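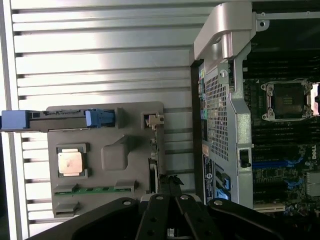
Progress report to the Clalero fund, second period
Computer disassembly and assembly data, Kárason workshop

The grant pays for demonstrations that a learning system can be trained on: an arm with a two-finger gripper moving a processor, a memory module and a hard drive between a fixture tray and an open desktop computer. We said in the first report that the collection target looked easy to hit and hard to make useful. We have now hit most of it, and our view hasn't changed much.

By the end of May we had recorded 422 demonstrations. Of these, 317 passed review and are in the set delivered to you. Review means that a person watched the full recording from both the wrist camera and the fixed camera and agreed that the part ended up where the instruction said. The remaining 105 were rejected or are still in dispute. We have kept them, with notes, in a separate folder. The original proposal called for throwing failures away, and we think that was a mistake.

Please don't read 317 as a measure of variety. 239 of the accepted demonstrations involve the memory module or the hard drive, which the operators find easier. The processor accounts for the other 78. It has to go down flat, the fingers have little to hold, and one bad approach can cost an afternoon if it bends anything in the socket. Operators drift toward the parts they are good at when the weekly number is what gets looked at. We would like the next period's target set per part.
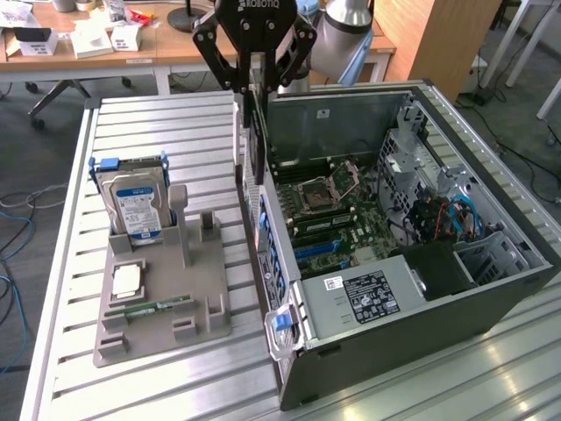

The tray design has settled after 8 revisions. The current one holds each part in the same orientation every time, and that sped up recording a good deal. It also worries us. A system trained only on parts standing in neat pockets may learn the pockets. Grurneck, who supply our training software, say their augmentation takes care of this. We asked for results on a tray that their model had not seen and have not received any. Until we do, we are treating the claim as marketing.

The first trained policy ran on the arm on a Friday late in the period. It picked up the memory module on most attempts and seated it on very few. The clip you may be shown by Griter in their newsletter is one of the good runs. We asked them to say so in the caption.

Spending is under budget on equipment and over on operator hours. Review takes longer than recording, and the proposal allowed almost nothing for it.

For the next period we ask for three changes. First, the per-part target mentioned above, with processors making up at least a third. Second, permission to move hours from recording to review, even though the headline count will fall. Third, a second tray layout and a second model of computer, both held back from training and used only for testing.

If the fund would prefer to keep the current target, we can meet it. We would want it noted that we advised against it.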